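I Tried to Be a Repair Person

Every few years someone decides we should all be fixing our own appliances again, and this winter it was my turn to fall for it. The blender had started making a noise like gravel. A replacement Evholm costs $40 at the big store by the highway. I decided, on principle, that I would not be buying one.

The principle came from Baiba Tamošiūnaitė, whose column I read on Monday mornings and argue with until lunch. She says repair is a habit, like flossing. I don't floss much either, so maybe that should have warned me.
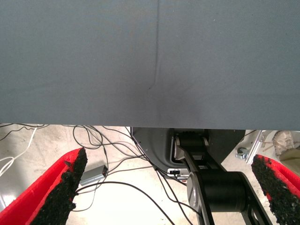

Gray cloth, pale concrete. Very exciting.

My first complaint is about the money. The people who write about repair tend to leave their tools off the bill. I needed a driver bit with a hole in the end of it, sold only in a set of 37. I have now used one of them. The set cost more than half a blender, and I paid for shipping on top of that. Then came the part itself, a drive coupling from a parts seller called Wisen, who wanted nearly as much for postage as for the coupling.

My second complaint is the advice. I read a forum thread with 417 replies on my exact model. A good third of them said to check the coupling. Another third said the coupling never fails and I should check the bearing. The rest were arguing about whether Drurkoter made better blenders before they moved the factory.
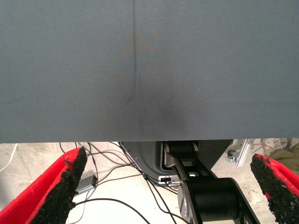
And the videos are worse. A man with very clean fingernails opens the thing in one cut. Mine took most of an evening, and I broke two of the little plastic clips that hold the base on. He did not mention the clips. I went back and watched it again to be sure, and there is a jump right where they should be.

I asked Edgars Šimkus, who fixed washing machines for a living until his knees quit, what he thought of all this. He said he'd throw the blender out. He said it kindly. He also said that half the machines he was called to see were switched off at the wall, and he charged for the visit anyway.
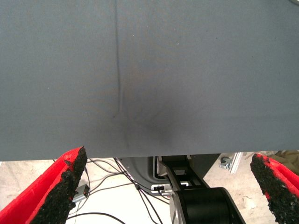
What I would tell a friend

Fix lamps. Fix a dripping faucet, a loose chair, anything with screws you can see. I put a new cord on my mother's old Venckus iron in 30 minutes and I was unbearable all weekend.

For anything sealed, I'd want to see the part and its price before I opened the case. If the maker won't sell you the part, I don't think your character is what's being tested – somebody made a decision about that long before you bought the thing.

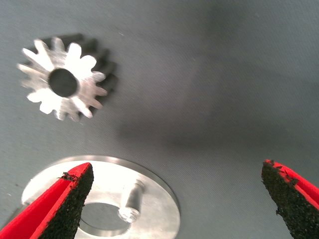

Where it stands now

The blender runs. It still makes a noise, a lower one, and the base is held on with tape where the clips were. I've made soup in it twice. Baiba Tamošiūnaitė would call that a success, and I'd like to see what she has taped together in her own kitchen before I agree.

I haven't thrown out the store flyer.

Recent posts
The case against the second freezer
Do you need a label maker? (No)
I read the whole warranty
Loyalty cards, part two
Secondhand bikes and the people who sell them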